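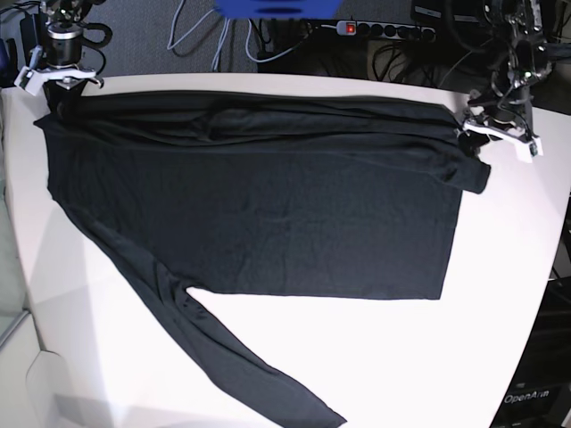
Chapter 8
Learning to Fold: Cloth Handling with Two Arms

Contributed by Annag MacRitchie and Guilan Lu

Learning goals

By the end of this chapter, students should be able to:
explain why the state of a piece of cloth is hard to write down;
describe how demonstrations are gathered from a two-armed robot and prepared for training;
set out the stages of a shirt fold and state what must be true at the end of each;
choose a fair way of scoring a fold, and report the results honestly.

Students should have completed Chapter 5 (Grasping) and the first half of Chapter 6 (Learning from Demonstration). Section 6.4, on the timing of actions, is used heavily in what follows.

8.1 Why cloth is different

The methods of the earlier chapters were developed for rigid objects. A mug has a position and an orientation, and once these are known the whole mug is known. A planner can work out where the handle will be after any movement of the gripper, and a mistake of a few millimetres will usually be forgiven.

A shirt offers no such comfort. It can bend at any point along its surface, and each bend changes which parts may be seen and reached. A sleeve may lie beside the body, across it or beneath it. Two layers may be picked up where one was intended. When a corner is lifted, the rest of the garment follows in a way that depends on its weight, its weave, the friction of the table and the wrinkles already present. Physical models of cloth exist and are discussed in Section 8.6, but they are slow to run and must be matched to each fabric. For everyday garments this matching is seldom practical.

Colour adds a further difficulty. On a dark garment, the edge of an upper layer may be nearly the same shade as the layer below it, and the boundary between sleeve and body is easily lost. A pale work surface helps the robot to find the outline of a dark shirt, but it does little for the folds inside that outline. For this reason a black long-sleeved shirt is used as the main example in this chapter. It is a harder case than the striped towel of Chapter 6, and a more useful one.

8.2 The case for a second arm

A single arm can fold a towel. It can also fold a shirt, given enough time, by making a long series of small adjustments. Most of these adjustments repair damage done by the previous movement: one corner is carried across, the opposite corner drags, and the arm must return to straighten it.

Two arms remove much of this work. If the garment is held at both ends of a fold line, the cloth between the grippers can be kept under light tension and carried over as a single strip. The band of fabric at the shoulders can be treated in this way. Each gripper takes one end, and the distance between the grippers sets the tension. Too little distance leaves deep wrinkles; too much pulls the garment out of square or causes one gripper to slip.

The cost is coordination. The two arms share a workspace and must not meet, and an action that is correct for one arm may be wrong unless the other acts at the same moment. The method described here treats both arms as a single system. One policy receives the camera views and the joint positions of both arms, and returns one combined action - the next position of every joint and the opening of each gripper.

8.3 The Skarkance study

The central example of this chapter is drawn from a study carried out at the Skarkance laboratory under the direction of Edeltraud Stüber. Its question was a narrow one. Given a fixed amount of operator time, is it better to record many complete folds from a tidy start, or to give part of that time to recoveries from a poor position?

Two sets of demonstrations were prepared. The first, named Wara, held 90 complete folds, each beginning with the shirt laid flat and both sleeves extended. The second, named Caron, held 40 complete folds of the same kind. The remaining operator time was spent on short recordings that began from a fault: a sleeve trapped under the body, a hem turned up, or a shoulder held by one gripper only. The same operator, Beathag Crichton, recorded both sets, so that differences in personal style would not be mistaken for differences in method.

The policy was trained separately on each set, with the same network and the same settings. From tidy starts, the two policies performed almost equally well. From disturbed starts, the policy trained on Caron was clearly the stronger. It was also slower, and it sometimes released and regripped a shoulder that had been held correctly in the first place. The authors took this habit to be a side effect of the recovery recordings, in which regripping is common. Students will examine this claim in Exercise 8.5.

8.4 Stages of the fold

It is convenient to divide the task into stages, even when the policy itself is not told of them. A stage is defined by the condition of the garment at its end and not by the movement used to reach it. The division used in this chapter is as follows.

Stage A. The body of the shirt is flat and its hem is straight.
Stage B. The shoulder region is held at both ends.
Stage C. The upper part has been brought over the body and released.
Stage D. Both sleeves lie within the outline of the body.
Stage E. The garment has been folded in half and lies square to the table.

Stages B and C account for most failures in the study. A common fault is a cuff left outside the body after the upper part has been brought over. It may seem minor at that point, but it must be corrected before Stage E, when it would be covered by a further layer and could no longer be reached with ease.

Note on terms. In this chapter, left and right refer to the robot's own left and right. A camera that faces the robot across the table will show its right arm on the left side of the picture. Students who label recordings by hand should settle this point before they begin.

8.5 Before the laboratory session

The practical work for this chapter uses the Neveo recording tool, introduced in Chapter 6. Students work in groups of 2 and change places between recordings. Each group should read Greer McIver's notes on safe operation in Appendix C, check that the emergency stop is within reach of the person not operating the arms, and agree on a written rule for what counts as a completed stage. The rule must be fixed before the first trial is scored. Groups that alter it partway through are required to score all earlier trials again.

The next section takes up the form of the training data, beginning with the rate at which camera views and joint positions are sampled.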